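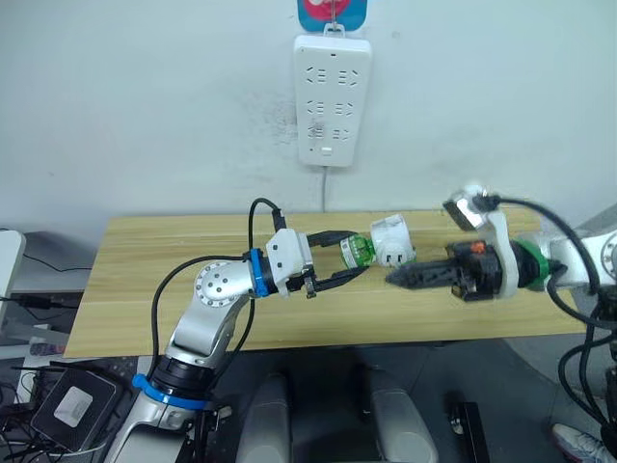 Figura 4. Clavija blanca de dos patas planas, sobre un tablero de madera clara.

4.2. Lo que se pide y lo que se da

Conviene detenerse un momento, aunque sea a costa de la paciencia del lector, en la diferencia que los propios vecinos de Rescombe establecen entre prestar y dar. En los cuadernos que nos confiaron los 78 hogares participantes figuran 961 anotaciones, y en ellas el verbo «prestar» aparece con una generosidad que al principio nos desconcertó: se presta un taladro, claro está, pero también se presta un huevo, una pizca de sal o un rollo de papel higiénico, cosas que en rigor no pueden volver. Hrnčiar ya había advertido algo parecido en su trabajo sobre los patios de Machala, y a él debemos la expresión «préstamo sin retorno», que adoptamos aquí con gratitud.

Los enchufes, adaptadores y alargadores ocupan un lugar intermedio. Son objetos duraderos, de escaso valor, y su devolución se deja casi siempre al azar de un encuentro en la escalera. Una vecina de la calle alta anotó en agosto que había recuperado un adaptador después de tanto tiempo que ya no sabía si era el suyo – y que, por cortesía, lo dio por bueno. Nos parece un gesto precioso, y bastante representativo del tono general de los cuadernos.

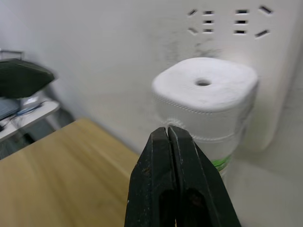

Con los consumibles sucede otra cosa. Quien recibe papel, azúcar o cerillas queda obligado de una manera más difusa, y la deuda suele saldarse con algo distinto: un plato de sopa, una tarde cuidando a los niños, a veces una simple conversación. Mäkelä sostiene que esta falta de equivalencia debilita el vínculo; nuestros datos, recogidos durante 15 meses, invitan más bien a leerla como una forma de mantenerlo abierto. Solo en 4 hogares se llevaba una cuenta estricta de lo entregado, y en todos ellos había habido antes alguna desavenencia de escalera cuyos pormenores, por respeto a los interesados, preferimos omitir.

Queda por ver si lo mismo puede decirse de los inquilinos recién llegados, cuyos cuadernos son más breves y menos regulares. De ellos nos ocupamos en el apartado 4.3.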